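Linen Services: New Towel Standard for Guest Residences

The Clundden residences will adopt a single folding and storage standard for bath and hand towels beginning in September. The standard replaces the separate practices that have developed in each building and applies to all housekeeping staff, resident assistants and contracted laundry personnel. It was prepared by the Office of Residential Services under the direction of Bijan Zamani, Manager of Linen and Supply.

The change follows a review of linen stock carried out over the summer. The review recorded more than 2,000 towels in circulation, of which 209 were withdrawn because of worn hems or thinning pile. A further 96 were found to be sound but unsuitable for guest rooms, and these have been reassigned to the fitness rooms and the boathouse. Replacement stock has been ordered from Nazari in the same weight as the present supply.

Under the new standard, towels are folded flat on a table and never against the body or over the edge of a cart. The table should be clear, clean and dry before work begins. Unfinished or lightly finished wood is acceptable, provided that the surface is smooth and has been checked for splinters and raised knots.

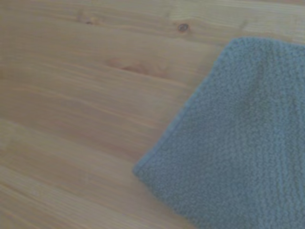
A folded gray-blue towel on a pale wooden surface.

Bath towels are folded in half lengthwise, in half again, and then in thirds to form a compact stack. Hand towels are folded in half twice. Hems and labels are turned to the inside. Where a towel has a woven band, the fold should be made so that the band runs straight across the upper face, and all towels on a shelf should be placed with their bands in the same direction.

Corners deserve particular attention. A corner left loose at the time of folding will shift when the towel is moved, and the stack above it will begin to lean. Staff are asked to straighten each corner before the final fold and to smooth the top with the flat of the hand. A towel that will not lie square should be opened and folded again from the beginning.

Shelving in the linen rooms has been adjusted to suit the new dimensions. Towels are to be stacked no higher than the line marked on each upright, with the folded edge facing the door. Clean stock from the laundry goes to the bottom of the stack and towels for the day's rooms are taken from the top, so that all items receive similar use over the course of the season.

Color will continue to identify the place of use. Gray towels, including the blue and green shades now in stock, are reserved for guest bathrooms. White towels are used in the Brarno wing only. Colored towels bearing a stripe belong to the boathouse and should be returned there if they are found elsewhere.

When a single towel is needed from a stack, it should be lifted with both hands from beneath. Picking up a folded towel by the top layer alone opens the fold and usually means that the work must be repeated. 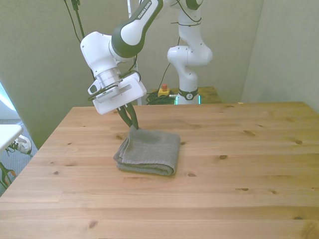
Training and Questions

Short training sessions will be held in the Ekano Building, Room 423, at 8:30 a.m. and 2:00 p.m. during the first part of September. Each session lasts 40 minutes and includes time for practice at the folding tables. Attendance at one session is required of all housekeeping staff, and supervisors will arrange coverage as necessary.

Printed copies of the standard will be posted inside each linen room door. Questions concerning stock, shelving or the condition of individual items may be directed to Mr. Zamani through the Residential Services desk.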